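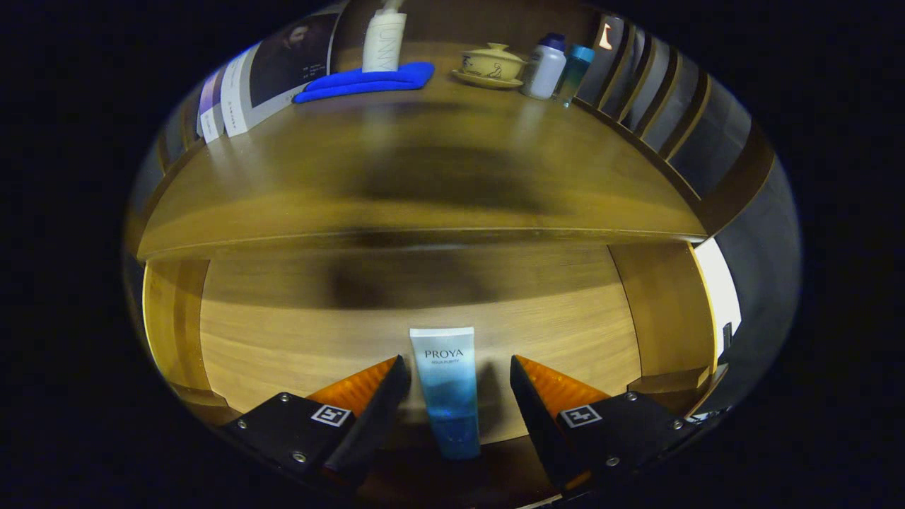
Weronika Kalinowski told our group at the door that a gripper which will not let go is worse than one which drops things, and that we would hear about both before lunch. This was the beginning of my visit to Stestora in November, together with Hernán Muñoz from our office.

The first room is for shelf work with cosmetics, books and tea cups. A person holds the gripper in the hand and shows the task, and later the arm must repeat it. The task of the morning was a squeeze tube. The arm had a fault which they call late opening: the command to release is sent, but the fingers stay closed for 600 milliseconds, and in this time the arm already moves away. The tube goes with it. In one case a lidded cup went too — it broke on the floor.

Gilberto Correa explained how they found the cause. They changed the motor first, and this was a mistake which cost 4 days. The real problem was a setting in the controller, which waited for a second confirmation after 500 cycles. I asked why there was no alarm. He said the software saw a closed gripper and a moving arm, and both are normal. 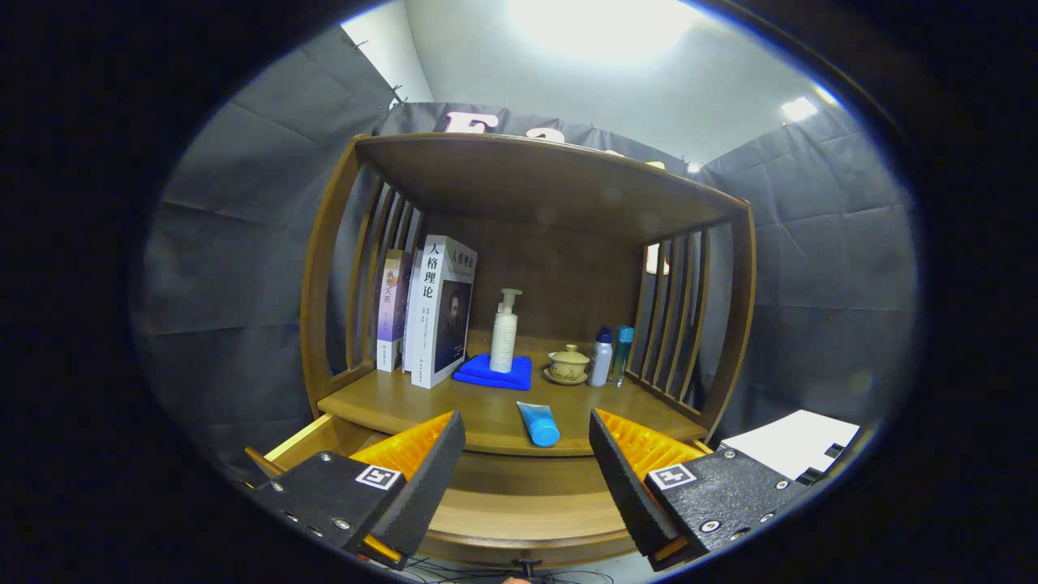
What they changed for safety

The arm now does not lift until the finger position is read as open. There is also a stop button on each side of the table; before, the only one was behind the operator. Hernán asked to see the fault log and they gave us 8 pages without discussion, which I respect.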